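MTR 214 Robot Handling in Shared Spaces
Handout 6: The laptop lid fault
Prepared by Firdevs Kahraman, Plalach Technical College
Revised October 10, 2020

Please read this handout before the tutorial. It belongs to the part of the course about failures which do not look like failures. Last time we studied the emergency stop and the brake test. Now we study a program that reported success many times when the task was not done.

1. The task

The Cillham exercise is done fully in simulation. One arm with a two-finger gripper works at a table in a furnished room. The laptop stands open on the table. The arm must come to the lid from the side, close it with low force, and go back to the home position. The planner is Rekoro and the task script is ours. Students from the August group will remember an older version, where the laptop was already half closed at the start.

2. What was reported

The script was run 2,000 times overnight with small changes in the laptop position. In the morning the log showed all runs as complete. Nair, the marking tool we use for student work, then checked the final lid angle by itself and disagreed in 29 runs. In these runs the lid was still open at the end, or the base had been pushed over the table and the lid angle had hardly changed.

I want you to notice that no alarm came. The collision monitor was on, the force limit was on, and both of them behaved as they were set.

3. The cause

We found two causes, and they needed each other.

The first cause is the view. An open lid is a large flat surface. From a low camera it hides the table, the objects behind it and sometimes the lower part of the arm also. From the gripper camera the problem is different: when the wrist turns, the lid can be seen almost from its thin side, and the room comes tilted or upside down. The lid estimator was fitted on views where the lid has four clear edges. When it had fewer edges it did not refuse to answer. It gave the last good angle again, with the same confidence value as before.

The second cause is in the script. The step "close lid" was counted as complete when the gripper had travelled its planned path. It did not ask for the angle again after the path. So if the fingers went past the lid and touched nothing, the path was still finished and the step was marked green.

Each cause alone would be a small problem. With a wrong angle and a good final check, the run would fail and we would see it. With a good angle and no final check, the run would mostly be correct. Together they made a silent fault.

4. Why we treat this as a safety matter

Some students said in the tutorial that a simulated laptop cannot hurt anybody. This is true, but the same script was planned for a real arm in the next semester. A robot that believes the lid is closed will start the next move, which in our case goes low over the table. If the lid is still standing, the arm will hit it at transfer speed. If a person has reached in to help, their hand is in the same place. Write this chain of events in your hazard sheet in full sentences, please. Single words such as "collision" will not receive marks.

The next views come from the Cillham room, with the laptop open on the table in the first one. 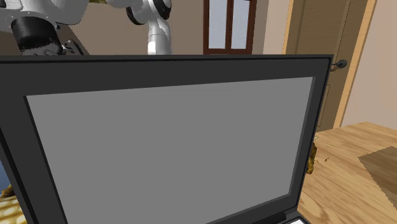
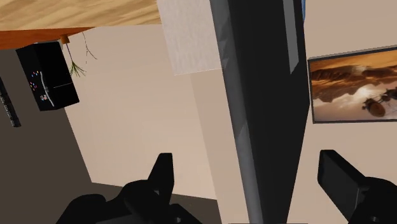

5. The correction

The estimator now gives an age together with each angle. If the age is more than 6 control cycles, the value is called stale and the arm must hold its position. After the closing path, the arm backs away from the lid, takes a new view and measures again. Only a fresh angle under the limit can set the step to complete.

We also changed the word in the log. Before, it said "done". Now it says "path finished" and then, on a separate line, "lid checked" or "lid not checked". It is a small change, but the person who reads the log in the morning is also part of the safety system.

The hold is not a cure for everything. If the arm holds in a place where the view is bad, it can wait forever. For this reason there is a time limit, and then the run stops with a fault code. Do not make the time limit longer in order to get a better pass rate. Two groups did this in August and lost marks for it.

6. To prepare

Bring your own script, printed with line numbers. Mark every line where a step becomes complete, and write beside it which measurement supports it. If there is no measurement, write "none" and leave it so, we will repair it together.

Read also the section on stale data in the course reader. The part about network delay can be skipped this time.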